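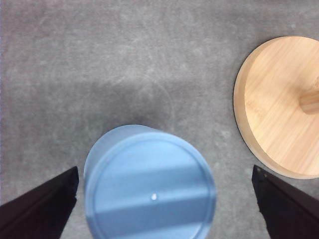 Slide 1. Title: Unrequested Restart After a Protective Stop
Fasard Institute, Manipulation Safety Group
Speaker notes, revised March 2018

Good morning, and thank you for the invitation to present. This talk concerns a fault in the Curitz manipulation cell at our Cullinane site. The arm resumed motion after a protective stop without an operator having acknowledged the stop. There were no injuries. The group classified the event as a safety matter on the day it was reported, and the cell was taken out of service until the review had been completed.

I will cover the task, the event, the cause, and the changes we have made. Please hold questions on the gripper hardware until the end.

Slide 2. The task

The cell runs a cup-hanging task. The arm picks up light blue cups and hangs them on the pegs of a wooden mug tree. The cups may start upright or upside down. A cycle is complete when all three cups are on the stand and the gripper has withdrawn.

(Pause here. Allow the audience to look at the finished state.) 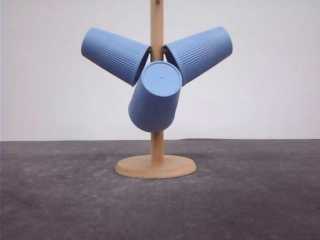

The task was chosen for its contact phase. The peg has to enter the mouth of the cup at an angle, and small errors in grasp position are enough to bring the rim against the wood. The controller is expected to detect that contact and stop. Stops during this phase are normal, and staff at Cullinane had become used to them. The review treats that familiarity as a contributing factor, and I will return to it.

Slide 3. What happened

During a routine session, the rim of a cup met the side of a peg and the arm entered a protective stop. The operator waited for the status light to change to amber, as the procedure required, and then reached toward the stand to straighten it. The arm moved 40 millimeters along its original path before the operator pressed the emergency stop. The emergency stop worked as designed. The operator's hand was clear of the gripper at the time.

The session was ended, the cell was locked out, and the log was copied before power was removed. I would ask other sites to note the order of those last two steps. The log buffer on this controller does not survive a power cycle.

The cell was later returned to a starting layout so that the sequence could be repeated at reduced speed, with all staff outside the guarded area.
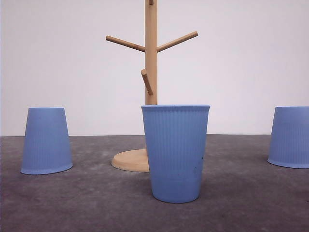 Slide 4. Findings from the log

(Read the figures slowly. They are in the handout.)

The review covered 3,182 hanging attempts. Of these, 194 ended in a protective stop. In 3 cases the arm resumed without an acknowledgement. Two of those cases had gone unreported; the motion was short and the operator on duty took it for settling of the joints.

All of the unrequested restarts shared one condition. The stop had occurred while the gripper was closed on a cup and the rim was near the post.
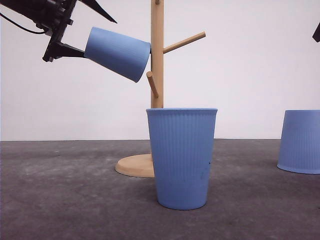

In that position, the Wuvell motion software runs a grip check at fixed intervals. If the check finds that the cup has shifted in the fingers, it issues a correction. The correction was sent as a new motion command, and the controller accepted any new motion command as grounds to clear the stop. The fault was therefore in the handling of the stop state. The force limits were correct, and the contact was detected on time.

Slide 5. Corrective actions

The stop state can now be cleared only by the physical acknowledge button outside the guard.

Grip checks are suspended for the full duration of a stop.

Every protective stop is entered in the shift record, including those considered routine.

Operators may not reach into the work area on the strength of the amber light alone. The motion enable key must be removed first and kept by the person entering.

Slide 6. Open items

The amber light still shows the same color for "stopped" and "waiting for command." A replacement is due for installation in April. Until then, a notice is posted at the cell entrance.

We have not yet tested the revised stop handling with heavier objects. Sites running the Wuvell software in other cells should assume that the same condition can arise and should contact the group for the test procedure.

(Move to questions. If asked about the grip check interval, refer to appendix B of the handout.)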